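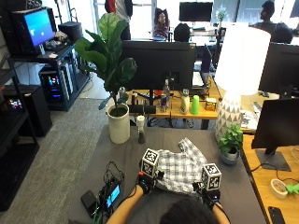
The open afternoon at Areo started at two in December, and by a quarter past Saskia Pryor had already explained the folding table to three lots of visitors. She runs the teaching side of the company, which has one floor of a converted building in Mudgway and shares its kitchen with the firm downstairs. People were shown up in small groups and could stay as long as they liked.

Most of them went straight to the table. The person working there wears a sensor rig on each hand, with a patterned cube on top so that the position of the hands can be followed, and folds clothes. Then the clothes are shaken out and folded again. Visitors who had come expecting a robot asked where it was.

"It's in the next room and it was switched on at three," Pryor said. "But I wanted people to see this part first. The arm learns from what the hands do. If you only see the arm, you go home thinking somebody typed it in."

She came to the work from a commercial laundry in Verlow, where she was a shift supervisor and later trained new starters. She has no engineering degree and says she was taken on after complaining, at a trade evening, about a folding machine that could only manage towels.

"Towels and sheets are flat, and you can build a machine for flat things. A shirt has a collar and two sleeves and buttons, and it lands differently every time. I had people who could do one in a few seconds and couldn't tell me how. They'd say, you just pick it up there. Well, where's there?"

The shirts are a mixed lot, bought second-hand or brought in by staff. The present set of sessions has produced 1,054 recorded folds, and 686 of those have been kept. The rest were dropped for various reasons — a marker hidden behind a sleeve, a cable caught on a cuff, a fold given up halfway. Pryor would like to keep more of the failures.

"When somebody gets it wrong and puts it right, that's useful to me. A new starter learns more from watching you sort out a mess than from watching you be perfect. We're still having that discussion here."

Sessions last around 5 minutes before a break. The rigs are light, she said, but people hold their wrists stiffly when they first put them on, and stiff wrists give stiff folding. She tells them to talk, or to think about their tea.

A retired machinist in the second group asked whether the patterned cubes could be made smaller. Pryor said they could, but the cameras then have more trouble picking them out when the hands turn over. He also asked whether it bothered her, having trained laundry staff for years, to be training something that might do their job. She took a while over that one.

"It does a bit. I know what the work does to your shoulders, and I know we could never fill the late shift. I also know people who paid off a house on it. I'd sooner be in the room when it gets decided."

The arm was shown at three, as planned. It folded two T-shirts tidily and made a poor job of a long-sleeved shirt, leaving one cuff hanging out of the side. A boy near the front said his were worse. Pryor let the arm try again, and the second attempt was better, though the collar was under the wrong way.

Coltell, a linen hire company, has agreed to take one arm on trial in the spring, for T-shirts and tunics only. Pryor will spend the first fortnight there with it. She has asked for a table at the proper height — the last site she visited had them all too low — and for a place on the early shift.

"Mornings are when you get the big loads," she said. "If it's going to struggle, I want to see it then."

Areo plans to hold another open afternoon after the trial. Places are free but have to be booked, and there is a lift from the car park side.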